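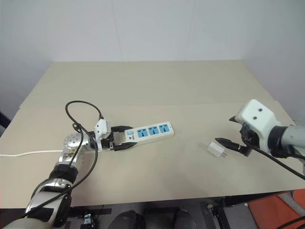

White power strip with blue sockets, and the small plug adapter beside it.

We use cookies to remember your settings and to send you the Renenby newsletter. Accept all | Manage choices

I went to the open day at Ilodix in November, together with Deividas Urbonaitė, who had found the notice and did the driving. From Renenby it is 42 kilometres, and the last part is a narrow road behind the station at Zorkarthorpe. We arrived before ten in the morning and still had to park on the grass.

The visit begins in the entrance hall, where each guest receives a paper badge. Mine had number 73. Our guide was Hema Raju. She speaks quickly but she waits for questions, and I was thankful for this, as I must sometimes translate in my head before I can ask.

I had expected large things. What stayed with me most was a very ordinary matter, namely how a charger goes into a power strip. I have done it a thousand times at home, usually under the desk and without looking, and I never considered it as a task with steps. The table was covered with pale cardboard sheets, one a little over the other, and the strip was lying on it.
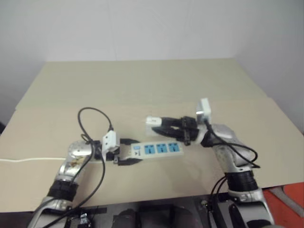 Photo: Saulius Vasiliauskas / Ilodix open day

The strip has three blue sockets in a row and a small blue switch near one end. Deividas asked why the strip must be held when the plug goes in. Mrs Raju invited him to try it at home with one hand on a smooth table. I did this the same evening in my kitchen, and my strip moved away from me until it met the bread box. With the other hand on the end of it, the plug went in at once.

We also spoke some time about the shape of chargers. A wide one can cover the socket next to it, and then you have paid for a place that you cannot use. An older visitor, Gwenllian Skyrme, told us she keeps 16 chargers in a drawer and knows the purpose of very few.
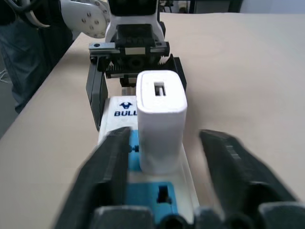 I liked also that a charger with the USB opening on its top is easy to reach when it stands upright in the strip. Mine at home has the opening on the side, against the wall, and I have to feel for it with my fingers.

Lunch was in the canteen, which is called Bite. The soup was good and the bread was finished before we came. The tour goes again in spring, and you should write to Thitima Wannasri at the reception if you want a place in the morning group.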